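Two bins and a big table

Loukia Politis lights up when you ask her about storage. She has run the workshop at Brostden for 16 years, and what she wants to talk about is small plastic bins.

"I love them!" she says. "You can see straight in, you can carry one in each hand, and if you give each its own colour you stop reading labels altogether."

Her rule is that small parts go in a bin before anyone goes home — even the odd ones that don't seem to belong anywhere.
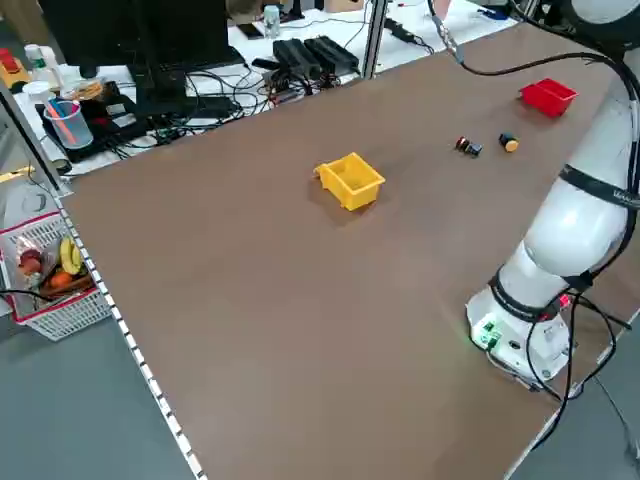

"The big table is for the job you're doing now," she goes on. "Keyboards, cables, your phone, your water, all of that can live on the bench behind. I'm not fussy about the bench. Mine's a jumble and I'm very happy with it."

She started with 50 bins in every colour the supplier had, and still gets excited when a new box arrives in October. "Yellow goes first," she says. "Everybody wants the yellow ones."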